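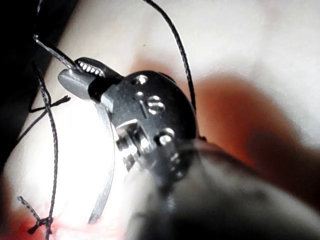 钳口夹着细物,上侧钳口内缘有一排细齿

练习的时间应当算工作时间

我在 Lernham 住了十三年,前八年在一家修鞋和皮具的铺子里干活,后来改做账目,帮几家小作坊管工资。管工资的人看一家店,先看工时表。这篇文章想说的事,就是从工时表上看出来的。

镇上的小作坊招学徒,合同里大多有一句话,大意是学徒应当利用业余时间提高技能。这句话写得很轻,落到人身上却很重。面包店的学徒晚上在家揉面,裁缝铺的学徒周末在旧布上锁扣眼,用的是自己的面粉、自己的线、自己的电。店主第二天看到的是一双比昨天熟一点的手,他为这双手付的钱跟昨天一样。

我的看法很简单:凡是店里要求会的东西,练它的时间就该付工资,练它的材料就该由店里出。

反对的人通常先讲自己的经历。他们当年没有人付钱,照样练出来了。这是实话,我自己也是这样练出来的。我在修鞋铺的第一年,每天收工以后留下来缝废皮子,缝到楼下的灯都关了才走。可是那时候我住在父母家里,不交房租,晚上没有别的事。和我同时进店的还有一个人,家里有孩子,六点必须走。她手比我稳,第二年还是她先离开,店里的说法是她进步慢。拿我和她放在一起比,比出来的主要是谁晚上有空。

第二种反对意见是钱。小店利润薄,多付一个小时都要算。这个我承认,账是我做的,我知道有多薄。但是不付练习的钱,也有别的地方要付。Kuvura 是一家做面包和点心的店,有一年我替他们把报废的货单独记了一栏,一年下来是 1101 件,多数出在新人上手的头几个月。店主原来把这些都归到“损耗”里,跟发霉的面粉、摔碎的盘子放在一起。我建议他另起一栏,叫“在柜台上练习”。他不太高兴,不过栏目留下了。

新人总要做坏一些东西。问题只在于坏在哪里:坏在练习用的料子上,还是坏在顾客付了钱的东西上。前一种便宜得多,也体面得多。奇怪的是,前一种花销要反复申请,后一种花销自动入账,从来没有人开会讨论。
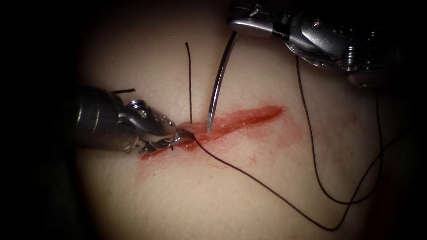 练习垫上的一道切口,边缘染红

人们对不同行当的容忍程度差得很远。要是说一个外科医生没有在练习材料上缝过,直接来缝人,谁都会站起来反对。换成修屋顶的、配钥匙的、给老人洗澡翻身的护工,大家就觉得边做边学很正常。护理这一行我尤其想不通。把一个不能自己动的人从床上移到椅子上,力用错了,两个人都会受伤。我母亲最后那几年请过护工,来的人很和气,也很吃力,一看就知道没有多少机会在没有病人的时候练过。我不怪她。她的工时表上没有这一项。

也有做得不一样的。裁缝铺 Ďurica 的做法是每天下午收工前留出时间,学徒停下手里的活,专门练一样东西,工资照算。练什么由师傅定,有时候一件事连练五天,就是上袖子,上了拆,拆了再上。我问过店里,这样会不会拖慢交货。回答是头两个月会,到了秋天旺季就看不出来了。他们的学徒走得也少。我没有办法证明走得少是因为这个,工资本身也比别家高一点,我只能说两件事同时存在。

Herovel 是教钢琴调律的,情况又不一样。学生交学费来学,练习本来就是课程的一部分,没有人会觉得奇怪。他们有一架旧琴专门给人练手,弦换过将近 100 根,外壳坏得厉害,摆在走廊里不好看,但是每个学生都在上面出过错。同样是反复练一个动作,学生坐在那里叫上课,学徒坐在那里就叫没事干。这种看法我在好几家店里都碰到过。店主经过,看见学徒在弄一块废料,第一反应是给他找点活。

我知道还有人担心有人会借练习偷懒。会有的。上班本身也有人偷懒,我们没有因此取消工资。师傅走过去看一眼手上的东西,就知道刚才那一个小时是怎么过的,这点本事当师傅的应该有。

再说材料。给练习用的料子往往是最差的:发硬的皮子、起毛的布、生锈的螺丝。省钱可以理解,省过了头就没有用。拿发硬的皮子练出来的手劲,到了好皮子上要重新调,我自己就为这个缝坏过一双不便宜的靴子,赔了半个月的钱。练习料可以是零碎的,可以是有疤的,质地总要和真正要做的东西接近。

我不指望马上有什么规定。规定来得慢,小店也有很多办法绕过去。我想请管工资的同行先做一件小事,在工时表上加一行“练习”,哪怕第一个月这一行全是零。每个月把它打印出来,放在店主桌上。合同里那句“利用业余时间”,下次续签的时候也可以顺手划掉。我经手的几份已经划掉了,有一份没有成功,店主说六月再谈。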